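Sorting a cleanup table: food waste, sponges and the dustpan
Community Help > Household > Cleaning and Waste
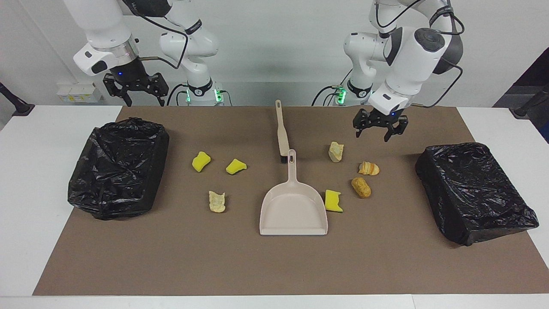 Table with mat, trash bags, sponge pieces, bread and pastry, dustpan and hand brush.

Posted by Hazem Ramadan, 28 Jun 2023
I am responsible for the shared kitchen at our Nestville premises and am preparing a written procedure for clearing the table at the end of the day. The items concerned are two black trash bags, three pieces of yellow sponge, four pieces of bread and pastry, and a beige dustpan with a hand brush. May the sponge and the bread be placed in the same bag? I would also like to know whether the mat should be brushed before or after the larger items are removed. The building guidelines, last revised in March, do not address either matter.

Dokville Resident Services
Please remove the bread and pastry first, by hand, and brush the mat afterward. Brushing around large pieces breaks them up and spreads crumbs over the table. If your district collects food waste separately, bread and pastry belong in that collection and sponge belongs in general trash. Where there is no separate collection, one bag is acceptable for both. Bags should be tied before they are carried out - a loose top will spill on the stairs.

m_wiegand
One bag. We never separate ours.

Kesby Housekeeping Desk
The previous reply applies only where food collection is not offered. We would add that the dustpan and hand brush should be reserved for table use and stored apart from any floor brush. Shake the mat outdoors once a week and wipe the table underneath it with a damp cloth. Sponge pieces that are still in good condition may be rinsed and kept.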